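How to Wash and Store Artificial Flowers

Silk and polyester flowers pick up dust all winter, and by May most arrangements in a sunny room look gray. A full cleaning takes an afternoon, most of it drying time. The same method works for single stems, garlands and wreaths, as long as you check what the flowers are made of before any water goes near them.

What you need

A soft paintbrush, 1 inch wide
A hair dryer with a cool setting
Dish soap, plain, no added bleach
Two basins or a clean double sink
Old towels
Wire cutters and floral tape, for repairs

Test for color first

Dampen a cotton swab and press it on the underside of a leaf, then on the back of a petal. Hold it there while you count to ten. If any color comes off on the swab, do not wash that stem. Dust it with the brush and the cool dryer and leave it at that. Reds and deep purples are the worst for this. Older stems with paper-wrapped wire should stay dry too, whatever the swab shows.

Dry cleaning

Take the arrangement outside or stand it in the bathtub. Run the dryer on cool and work from the top down, holding it a hand's width away. Do not use heat. Many petals are held on with hot glue and will slide right off. Follow with the paintbrush, one leaf at a time, brushing from the stem out to the tip. Leaves with toothed edges hold more dust than smooth ones, and the underside needs as much work as the top.

Washing

Fill one basin with cool water and a teaspoon of soap. Fill the other with plain cool water. Hold the stem by the bottom, dip the head in the soapy water and swish it back and forth 6 times. Rinse it in the second basin. Change the water when it turns cloudy.

Shake the stem gently and lay it on a towel. Do not stand it upright while it is wet, or water will run down inside the plastic and rust the wire. Turn it over once after an hour.

Loretta Haverford, who taught me this, adds a spoonful of white vinegar to the rinse. I have tried it both ways and see no difference.

Reshaping

When the leaves are dry, bend each one back into place with your fingers. Start with the lowest and work up. If a leaf has pulled off its peg, push it back on with a dot of clear craft glue and leave it overnight. A stem that has snapped can be splinted with a short piece of wire and wrapped in floral tape.

Badly creased petals can be held over a steaming kettle with tongs for a few seconds and then smoothed flat. Keep your hands out of the steam.

Storage

Lay the stems in a long, flat box with tissue between the layers. Put the heaviest at the bottom. Keep the box out of the attic if yours gets hot in summer, and write the contents on the end of the box.

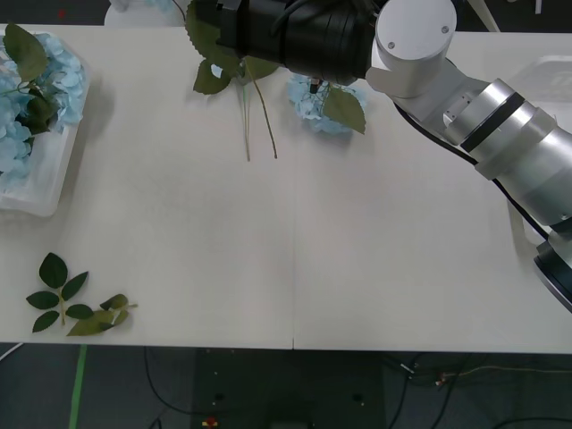 Stems that go back on display should be kept out of direct sun. Dust them with the brush every few weeks and you will only need to wash them once a year.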